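Zundell Court Residents' Association
Minutes of the August meeting, ground floor meeting room, 7.30 pm

Minutes of the last meeting were agreed with one correction: the bill for the stairwell lights was for the Mivard block only.

1. Laundry room

The second washing machine is now in use. The total cost, including delivery and removal of the old one, was 1,465, paid from the repairs fund. Guerra fitted it and will come back in September to look at the waste pipe on the older machine, which still drains slowly.

Several residents said the laundry room smells musty in the mornings. It was agreed that doors on the front loaders should be left open after the last wash of the day, and that the rubber seal should be wiped round with a dry cloth. Cloths will be kept on the hook by the sink.

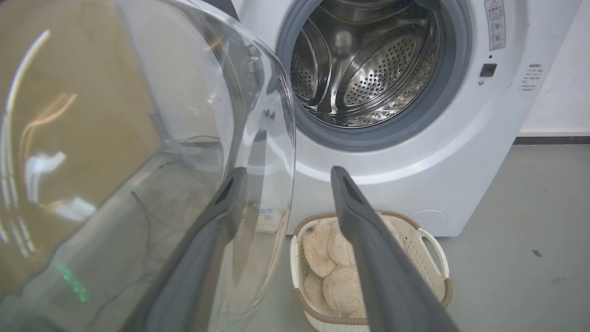
There was a discussion about coins, hair grips and tissues being left in pockets. Residents are asked to check the drum before and after each wash. Anything found goes in the tin on the windowsill – unclaimed items will be cleared at the end of each month.

A request to start washes after 10 pm was not agreed. The flats next to the laundry room can hear the spin. The hours stay as they are, and the sheet on the door will be printed again in larger type.

2. Drying lines

Two lines in the yard have gone slack. Otimeo has quoted for new posts and line at up to 1,000. Members felt this was high and asked for a second quote before the next meeting.

3. Bicycle store

Carried over.

4. Any other business

The key deposit stays at 20. The side gate is sticking again and needs planing.

The meeting closed at 8.50 pm. Next meeting in October, same room.

Contact the association | © Zundell Court Residents' Association | Back to top
This site uses cookies. By continuing to browse you accept our use of cookies. OK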